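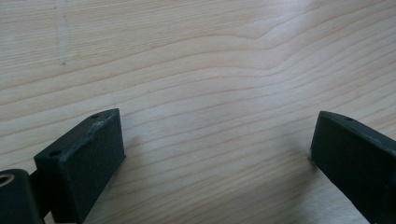 Fingers open, pale wood table, scuffed edge on the left one.

Can a machine clear a table yet? Quick gallery, put together between meetings, captions are short becuase I'm short on time. Subject is chores. Wiping, stacking, sorting, putting the thing back where the thing goes. I've been asking people in shops and kitchens the same question since January and the answers are all over the place.

Short version from me: some shop-floor jobs yes, most kitchen jobs no, tables maybe.

Zoriana Levchenko runs the packing room at Stidlow. They looked at an arm for end-of-line boxing and she liked it fine. Same box, same spot, all day. Then a customer wanted 16 different inserts in one order and she went back to people for that. "It would of needed a new setup for every one" – her words, spelling mine. She'd still buy one for the boring half.

Home is harder. No two tables alike, and the stuff on them moves between breakfast and dinner. My own test for a clearing machine is 100 tables in a row, no help, no drops, no cup left behind. I'd settle for two weeks of my own kitchen.
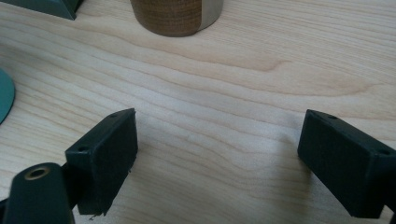

Reaching past one thing to get at another is where I think the time goes. People do it without looking. A machine has to decide what's in the way, what can be nudged, what tips over. Take the short cylinder at the back there, brown texture with a silver-gray band, standing upright. Grip it low or high? How hard? Then the teal block and the flat disc over at the left, and a disc lying flat on wood is a pain for two fingers, try it with a coin. I'd give the block to a machine today, the cylinder probably, the disc I'd pick up myself.

Ysaline Picard disagrees with me on this, she thinks flat things are nearly solved and the real mess is cloth. Dish towels, napkins, a tablecloth with crumbs in it. She cleans holiday rentals in Atley, two changeovers on a Wednesday if it's busy, and says beds are what she'd hand over first. Fair. I haven't seen anything do a fitted sheet at a speed she'd put up with. She also wants to know who cleans the machine, and I had no answer for her

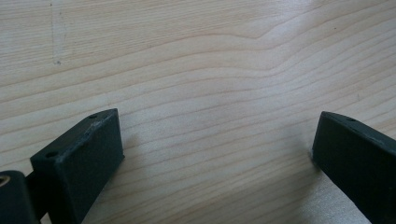
and neither did the sales guy I called afterward. He said "wipe down as needed". With what, how often, does grease get into the joints? Kitchen grease gets in everything. Ysaline already has a vacuum she spends more time picking hair out of than pushing.

So still a no for the kitchen, for me. Would pay for a table clearer that's slow but careful, it can take all evening if it wants. More pictures when I get a free morning, Zoriana says I can come see the boxing line if I wear the shoes.

We use cookies to improve your experience on this site. Accept all | Manage preferences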